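Betreff: Re: [zelle-liste] Greifer fährt nach Schutzhalt ohne Quittierung weiter
Von: Müzeyyen Akgül
Datum: 2025-09-04

Hallo Přemysl, hallo zusammen,

Přemysl Jireš schrieb:

> Wir haben den Vorfall an der Tischzelle durchgesehen. Nach dem Schutzhalt
> blieb der Arm stehen, nach 8 Sekunden fuhr er ohne Quittierung auf die
> letzte Zielposition zurück. Aus meiner Sicht ist das ein reines
> Kalibrierproblem: Die Handkamera hat das Klebebandraster falsch gelesen,
> der Planer hielt die Position für ungültig und hat korrigiert. Ich schlage
> vor, das Raster neu zu vermessen, Grudex auf die aktuelle Version zu heben
> und den Betrieb danach wieder freizugeben. Die Firma Moreira sieht das
> am Telefon genauso.

Ich sehe das nicht so und möchte der Freigabe in dieser Form widersprechen.

Dass die Handkamera mit dem Raster Mühe hat, bestreite ich gar nicht. Aus der Nähe bekommt sie oft nur eine Kreuzung zu sehen, dazu viel graue Fläche ohne jede Struktur, und die Linien laufen auch nicht genau rechtwinklig aufeinander zu. Wer daraus eine absolute Lage rechnen will, muss wissen, welche Kreuzung es ist. Bei Undis hatten wir im Mai dieselbe Diskussion, und auch damals hieß es hinterher, es sei die Kalibrierung gewesen. 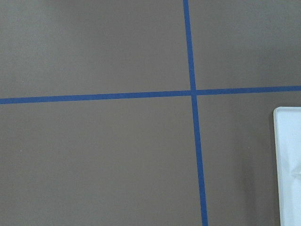
Nur erklärt eine falsch gelesene Lage höchstens, wohin der Arm gefahren ist. Warum er überhaupt gefahren ist, bleibt offen. Nach einem Schutzhalt hat er zu stehen, bis jemand quittiert, und zwar auch dann, wenn der Planer seine eigene Position für völligen Unsinn hält. Wenn eine Korrekturfahrt an der Quittierung vorbeikommt, dann liegt der Fehler für mich zwischen Planer und Freigabelogik. Da hilft kein neues Klebeband.

Zum Protokoll: Ich habe die Einträge noch einmal von Hand gelesen. Der Schutzhalt steht in Zeile 149, direkt dahinter der Zustand "angehalten". Danach kommt nichts, bis die Bewegung wieder beginnt. Kein Eintrag über eine Quittierung, kein Zustandswechsel, keine Warnung. Entweder wurde der Wechsel nicht geschrieben, oder es gab keinen. Beides wäre schlimm genug. Im Grudex-Handbuch gibt es einen Parameter für die Haltezeit, der bei uns auf 3000 ms steht. Zu den 8 Sekunden passt das nicht, und ich habe bisher keine Erklärung gehört, woher die kommen.

Dann das Update. Was genau soll es beheben? In den Änderungshinweisen, die Moreira mitgeschickt hat, steht "verbesserte Stabilität beim Wiederanlauf". Das kann alles heißen. Wenn wir jetzt gleichzeitig das Raster neu kleben und die Version wechseln, und der Fehler tritt ein paar Tage nicht auf, wissen wir hinterher weniger als heute. Ich hätte gern zuerst eine Reproduktion im alten Stand, mit gedrosselter Geschwindigkeit und ohne Personen im Arbeitsbereich.

Für die Reproduktion schlage ich den Küchenaufbau vor, und zwar so, wie er ist: Schneidbrett mit den Zitronenscheiben und dem gelben Kunststoffmesser, links das weiße Tablett mit dem dunklen Tuch und den Stäbchen, rechts der rosa Behälter. Bitte nicht vorher aufräumen. Das Tuch liegt über einem Teil des Tabletts, die Stäbchen schauen nur zum Teil heraus, und wenn Přemysl mit der Bilderkennung recht hat, müsste sich das gerade an dieser Ecke zeigen. 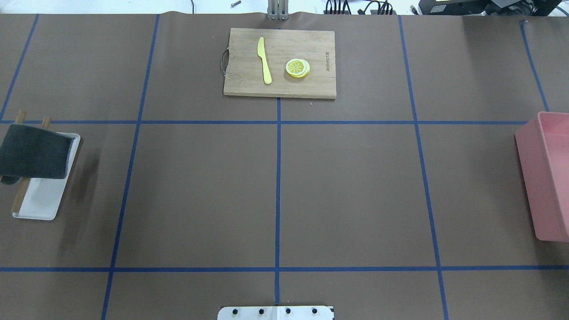

Seite zuletzt geändert: 2025-09-04

Das Kunststoffmesser ist übrigens kein Argument. In der Runde fiel der Satz, bei so einem Werkzeug könne ja nichts passieren. Gefährlich ist zunächst der Arm, der sich bewegt, während sich jemand über den Tisch beugt und glaubt, die Zelle stehe. Und was wir hier als harmlos durchwinken, läuft später bei Gokden mit derselben Freigabelogik und anderen Werkzeugen.

Konkret möchte ich vor jeder Freigabe:

- 5 Schutzhalte im alten Stand, jeweils ohne Quittierung, mit vollständigem Protokoll
- dasselbe noch einmal mit abgeschalteter Handkamera
- eine schriftliche Antwort von Moreira, ob der Planer den Zustand "angehalten" selbst verlassen darf
- bis dahin Antriebe stromlos, bevor jemand an den Tisch greift

Der zweite Punkt ist mir der wichtigste. Fährt der Arm auch ohne Handkamera wieder an, ist die Kalibrierthese erledigt. Bleibt er stehen, dann nehme ich einen Teil meiner Einwände zurück, den mit dem fehlenden Protokolleintrag allerdings nicht.

Přemysl, kannst du die Rohdaten der Handkamera zu dem Vorfall auf das gemeinsame Laufwerk legen? Bisher liegt dort nur deine Auswertung, und die Zeitstempel darin sind schon auf ganze Sekunden gerundet. Für die Frage, ob die Lagekorrektur vor oder nach dem Anfahren berechnet wurde, reicht das nicht.

Gruß
Müzeyyen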